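The Two-Faced Cloth: Handling Satin With a Plain Blue Back

A single-layer cloth has one set of habits. Put a jacquard satin on one side and a plain matte fabric on the other and it has two, and the pair will not always agree. Anyone who has tried to fold a lined throw, a reversible table cover or a satin-faced wrap has met the result: an edge that rolls toward one side, a fold that slides open, and a corner that ends up somewhere other than where it was put.

This article deals with light pieces with a glossy patterned face and a flat, plain reverse. The notes come from the folding bench at Gutcombe, where mixed household textiles are sorted and stacked before storage.

Start with the face. Jacquard pattern in a tonal satin is made by the weave. The figure and the ground reflect light at different angles, and the eye reads the difference as a design. Under flat light a swirl or paisley can nearly disappear. Bunch the same cloth and the ridges go almost white while the hollows darken.

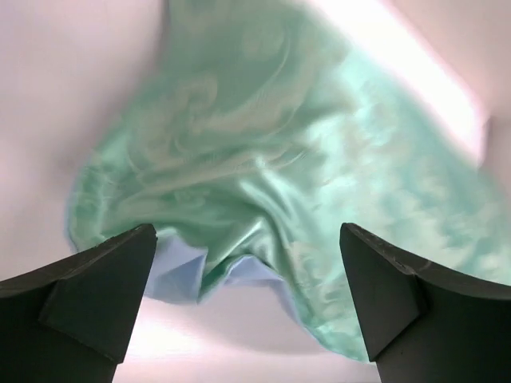
Sheen is therefore a poor guide to condition. A bright streak may be a hard crease, a soft ridge or simply the weave facing the lamp. Run the flat of the hand along it. A soft ridge moves ahead of the hand and a set crease stays where it is. Set creases should be dealt with before folding, from the reverse side, with the iron at the lowest setting the care label allows.

Rings and watches come off first. Satin gets its gloss from long floats, the stretches where a yarn passes over several others before it is tied down again. A float has little holding it and will catch on a rough fingernail. Snags should be eased through to the back with a blunt needle and never cut.

The plain side is more forgiving, and for this reason the bench folds with the satin inward. Matte against matte has some grip. Satin against satin slides, but once it is enclosed between two plain layers it has less opportunity to go anywhere. The pattern is also kept away from shelf edges and dust.

Spreading comes next. Take the cloth by two points on the same edge, well apart, and lay it down away from you so that the far edge lands last. Keep light tension between the hands. Too much pulls a straight edge into a peak at each grip and leaves a sag in the middle; too little lets the layers wander. Look for the sewn-in label before the first fold and note which corner it belongs to, as it is the quickest landmark on a cloth that is otherwise the same all the way round.

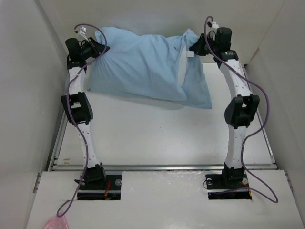 Check the side edges before going further. Where one fabric has shrunk more than the other in the wash, the edge curls toward the shorter of the two. A small difference can be smoothed out by hand. A larger one cannot, and the cloth should be folded to its real shape. Forcing the edges square moves the surplus into the middle, where it sets as a bubble.

The Gutcombe bench uses a white Wasano board as its folding surface. A pale board shows marks well, and the plain side should be looked over for them at this point, while it is still open. Specks on light blue are easy to lose once the cloth has been folded in half. Brush loose matter off dry. Anything that remains goes back to the wash pile; storage gives a stain time to settle.

For the fold itself, two halvings in the long direction are enough for most pieces, followed by a roll. Flat stacking is possible, but a slippery face inside a tall stack tends to creep. The bench limits a stack to 15 pieces, with the folded edges facing out. On the upper shelf, 61 inches from the floor, only rolled pieces are kept -- a stack at that height is usually pulled from the front and comes down as a group.

Picking a piece up again causes more disorder than putting it away. The natural action is to pinch a bit of cloth and lift. All the weight then hangs from one point, the fabric draws into a cone beneath or above the fingers, and the folds open under their own weight. 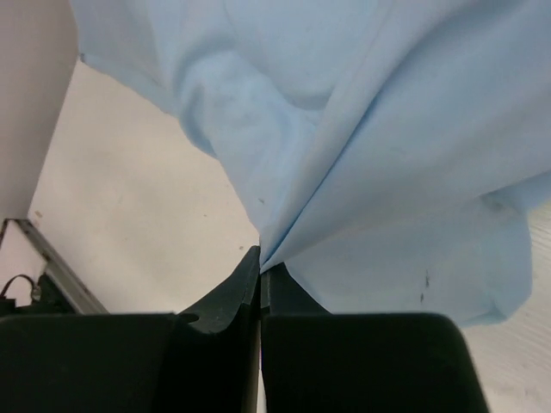 A pinch has its uses. It is a quick way to separate one cloth from a heap, and it shows how the fabric drapes. For anything already folded, slide a flat hand underneath and keep the other on top.

For long storage, a Gosling cotton bag or an old pillowcase is suitable. Sealed plastic is not, particularly where a piece may still hold some damp from ironing. Acid-free tissue inside the roll softens the turns; the bench uses Urnelex sheets, two to a roll. Refold along different lines every August.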